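Home | Notebook | Bench notes | People | Search

Nov 25, 2022
Thongchai Sombatkul

Picking up where I left off on the Cirlow concentrator, the little two-bed unit the district hospital sent over with a note taped to the lid saying "low purity, please help". I had hoped to be finished with it by lunch and of course I wasn't, but it was a good day all the same and I want to get it down while I still remember which hose was which.

First job was the intake filter, which was grey right through. I've seen worse (the Pulter that came in last July had half a moth in it) but this was bad enough that I swapped it before taking a single reading. Hour meter says 523 since the last reset, and I don't know who reset it or why, so please don't read too much into that number. If anybody at the hospital end kept a logbook I would dearly love to see it.

Let it warm up for 15 minutes with the outlet open, then put the analyser on. Purity climbed nicely, sat there looking healthy, and then sagged every time the beds switched over. My first thought was the sieve material, because it's always everyone's first thought and it's the expensive one, so I made myself a cup of tea and went looking for a leak before ordering anything. Soapy water on all the fittings. The tee behind the product tank bubbled away like a fish tank! Somebody had put it back together with an old ferrule that was never going to seat twice.

Replaced the ferrule, cut the tube back square, did the soap again. No bubbles. The sag got smaller but it's still there, so I suspect the changeover valve is sticking as well.
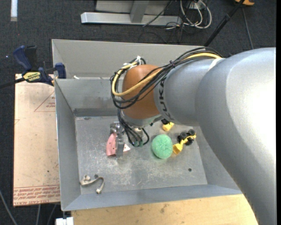
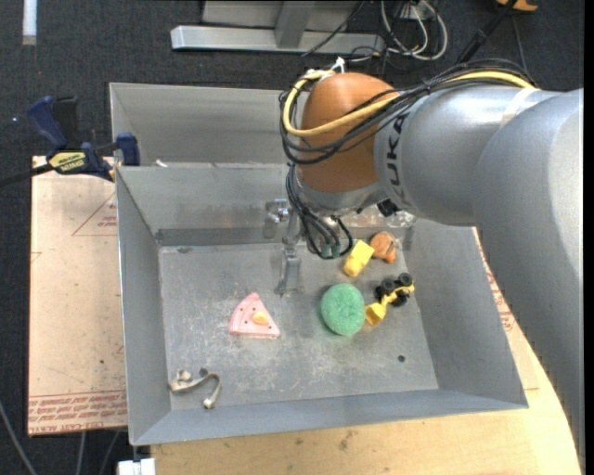

Page last changed by T. Sombatkul, evening, after the second run

Valve came out easily enough. There was fine white dust on the seat, a bit like icing sugar, so some of the sieve is breaking down after all and my first thought wasn't completely silly. I cleaned the seat, checked the spring against the one in our Goh spare (same part as far as I can tell, different colour of paint) and put it back. Second run was much steadier. I'd call it fit for a long test and not yet fit for a patient, and I've put the red tag on so it doesn't wander back to the ward by mistake.

Left to do on this one:
- long run overnight with the analyser logging, door open so the room doesn't get stuffy
- alarm check, low purity and power fail, both with the battery in and with it out
- ring the hospital and ask where it was standing, as I have a feeling it was pushed up against a curtain

Parts. We have 2 changeover valve kits left in the drawer and I've used neither, so no panic there. Ferrules are another story. The Skuren catalogue has them in a box of 288, far more than we'll get through, but the small packs are always out of stock and I'm tired of waiting. If the respiratory clinic would like to split a box, I'm happy to do the ordering and walk their half over.

One more thing for whoever opens up tomorrow. The humidifier bottle on the drying rack belongs with the Cirlow and has a hairline crack near the neck. Don't put it back on. There's a new one in the bag with the mains lead, I just haven't rinsed it yet.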